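Small Goods Gallery: Bedroom Shelf and Bed Surface

Last updated June 2018

These pages record the small goods kept in the front bedroom: figurines, tins, cups, soft items and the paper that came with them. The catalog has 1,304 entries at present, of which 1,186 have been measured and entered with a weight. The rest are waiting for a free weekend. Entries carry a plain number and no category code. An earlier system with category codes was dropped when it became clear that a third of the items fit in two categories.

Sorting is done on the bed. The desk in the same room is too narrow to lay out more than a handful of pieces, and hard surfaces have chipped painted feet in the past. A fleece blanket has enough pile to hold a small figurine upright if the base is flat, and it stops cylinders from rolling as far as they otherwise would. The drawback is lint. Anything with silicone parts picks it up and has to be wiped before it goes back in its box.

The gallery is arranged by session and not by item. A session is whatever was on the blanket at one time. Some of the things in a session belong together and some do not, and the text says so only where the catalog has a note on it.

Notes on the layout

Boxes are kept with their contents where possible. Flat paper (cards, leaflets, folded inserts) is laid out beside the boxes and filed later in a Sikex sleeve binder, 200 pockets, which is close to full. Cards with text in two languages are filed with the English side facing out. Cards with both languages on one side go in whichever way the lines read upright.

Ribbons stay on. Untying a knotted bundle to measure the cloth inside and then tying it again leaves creases that show, so bundles are entered at their tied length. The tag, if there is one, is recorded separately.

Tins and other cylinders are measured over the rim. Where the rim is metallic and wider than the body, both figures go into the entry.

Session: figurines and mixed items, heart blanket 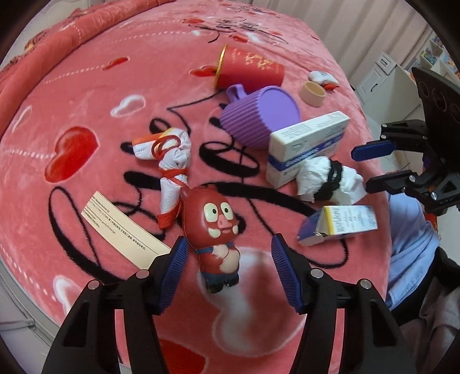

Cartoon pig, reddish-brown with blue trousers, standing on the heart-print blanket. Purple ribbed cup and red cylinder with gold rim lying behind it.

The pig is entered under standing figurines. Height is taken from the soles of the feet to the highest point of the head, with the piece on a hard board, as fleece gives a reading that is too short. The finish on the eyes is the part to watch in storage: cream paint takes up color from dyed tissue, and this piece is now wrapped in undyed paper only. The trousers and feet need no special care beyond dusting with a soft brush. Canned air was tried on similar pieces and pushed dust into the seams.

The silicone cup with the lavender lid is a practical item and is in the catalog because everything on the lower shelf is. It was entered with the lid on. The handle is looped and adds to the width, so the box chosen for it has to be one size larger than the body of the cup suggests. Ribbed silicone is slow to dry in the grooves. Cups of this kind are left open overnight before they are boxed.

The red cylinder has gold Chinese characters on the body. The reading has not been entered yet. The catalog field for inscriptions is filled only after the characters have been checked twice, and this entry has had one check. Gold print on a red ground rubs off at the points where a hand naturally grips it, so the cylinder is picked up by the ends.

The cream card carries small black text in Chinese and English. It goes to the binder. The white box with blue print stays flat on the lower shelf until its entry is complete – boxes stored on end tend to lean, and the corners soften.

The white cloth bundle with the red ribbon was entered at its tied length, as described above. The orange-red tag has its own line in the record.

Storage

The shelf unit is a Tendar with adjustable boards, 900 mm wide. Three boards are in use. The top one holds standing figurines, the middle one holds tins and boxes, and the lower one holds cups and soft goods. Plush items are kept at the lowest level on purpose, as they shed fibers onto whatever is beneath them. White plush goes in a cotton bag, closed but not sealed. Plastic bags were used until last year and were given up after two pieces came out with a stale smell.

Direct sun reaches the unit for part of the afternoon in summer. Reds fade first, then purples. A blind has been fitted and is kept down from noon. Pieces on the top board are turned a quarter every month so that any change is at least even.

Blankets used for sorting are washed at low heat without softener. Softener leaves a film on painted surfaces that attracts dust. A printed fleece should be washed alone the first few times, and a white cloth pressed on it afterward will show whether any color still comes off. Do this before placing anything pale on it.

Measuring

All lengths are in millimeters and are taken with a plastic caliper. The metal one scratches. Weights are read from a kitchen scale that is good to one gram – too coarse for the smallest pieces, which are marked "under 5 g" and left at that. Colors are written in ordinary words. A printed color chart was tested on a sample of entries and gave different results by daylight and by lamp.

Still to do

The tin entries need their rim measurements completed. The older figurine entries, made before the hard board was in use, have to be measured again; expect those heights to rise slightly. Records for the Kao and Clitadance boxes on the middle board are being merged, as both were entered twice under different numbers. The next group of sessions is planned for July and covers the remaining soft goods and the loose paper from the desk drawer.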